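Good news for anyone who works beside a robot arm: the Faltgate lab in Dilcombe has put out its house rules for table-top work, free for all to use! They run to just 3 pages, and they're a pleasure to read.

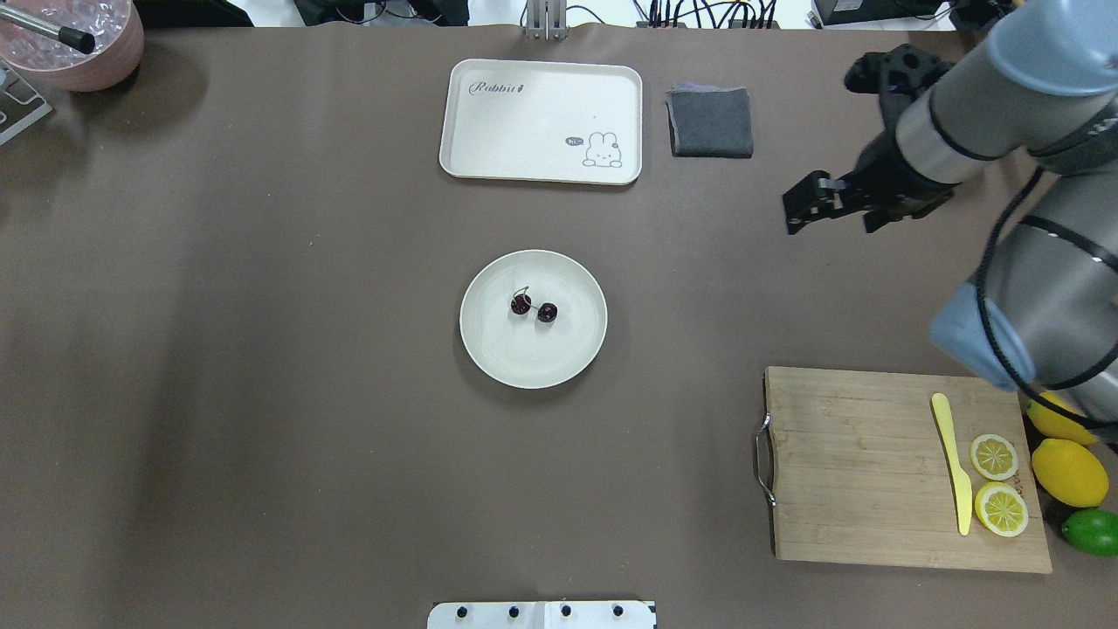
The arm over the table at Faltgate, with cherries on the plate.

Knives come first. Any blade on the table must be logged before the arm is switched on — even if the task is only fruit.

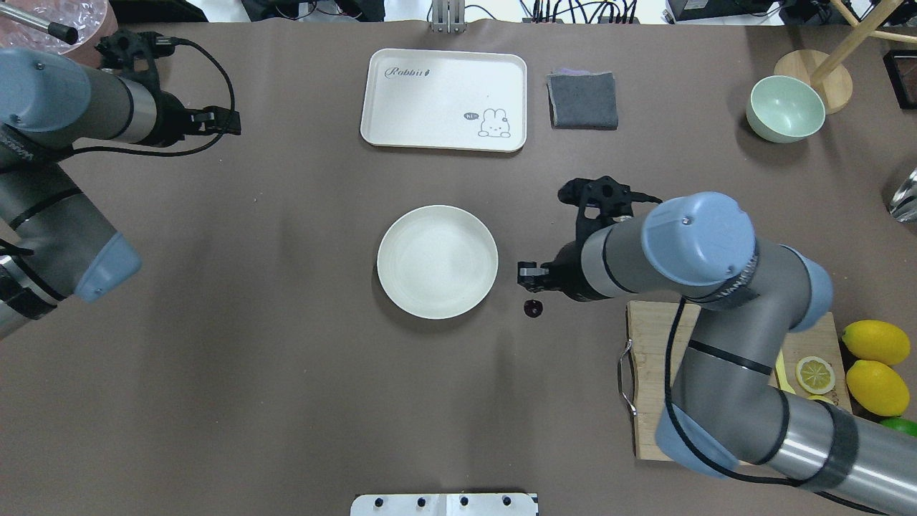
Soft items get their own grip limit, set afresh each morning. Tracey Holroyd, who led the writing, wants comments by Saturday.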